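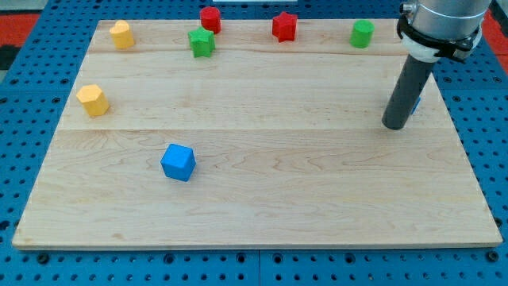
Week 4 handout: What does a robot cell really cost?
Posted in February by the course instructor
Print this page | E-mail this page
Search this site: Enter keywords Go

Okay, so last week we picked our arms, and this week we have to pay for them. I know, I know, the arm is the fun part! But my first budget for a bench cell had one line for the robot and one line that said "misc," and misc ate me alive. Look at the plain stuff first: a pegboard table with holes to bolt into, a flat maple board to work on, a few wooden stars, cylinders and a blue cube. Then the bits between arm and work, like the bracket strapped around the wrist, the white collar and the gray rod under it. Every one of those needs its own line in your sheet.

For the exercise we'll use two made-up-your-mind-yet quotes. Vornoteck wants $1,170 for the table and mounting kit, delivery in 9 weeks. Filix wants $1,000 and ships in 22 weeks, with no brackets (read the small print, it's on page two). Which one would you sign, if your lab has to be running by fall?

Things I want in your plan:
- tooling and spare tips
- cables, straps, fasteners
- blocks or other test parts, plus extras
- setup hours, yours included

Odukoya section hands in on paper, Amach section by e-mail, both by Saturday noon. Bring your spreadsheet to class too, I'd like to go through shipping terms with it open.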